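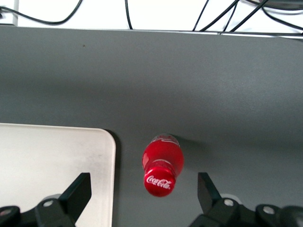 About Skosta Holiday Rentals

Sun 8 November
By the Skosta office
3 min read

Skosta manages vacation homes and small apartments along the Jerkby shoreline. The company began with a handful of cottages near the old ferry landing and now looks after some 300 properties, most of them within walking distance of the water. All are privately owned. Skosta handles reservations, housekeeping, repairs and guest services on behalf of the owners under a single management agreement.

Our office is on Mockus Street, opposite the bus stop. Guests collect their keys at the front desk and may leave luggage there on the day of departure. The desk is open every day in season and on weekdays in winter. A telephone line for urgent matters – lost keys, heating, water leaks – is answered at all hours.

What We Manage

Properties range from one-room studios above the harbor to family houses with gardens in Lerkitz, the quieter village at the north end of the bay. Each home is inspected before it is accepted and again every August. Owners receive a written report after each inspection and are asked to complete any required repairs within 90 days. Homes that do not meet the standard are withdrawn from the listings until the work has been done.

Last year Skosta arranged 2,678 stays. The majority were for a week or longer, although short stays of two or three nights are offered outside the summer months.

Our Place in the Community

Skosta employs housekeepers, maintenance workers and reservation staff who live in Jerkby and the surrounding villages. Linens are washed locally, and firewood is purchased from suppliers in the district. The company contributes each year to the upkeep of the coastal footpath between Jerkby and Lerkitz, including the wooden steps down to the north beach.

Information for Owners

Owners who wish to list a property may request a visit through the Mockus Street office. There is no charge for the first assessment. New agreements normally begin at the start of a calendar month and run for one year, with renewal by mutual consent.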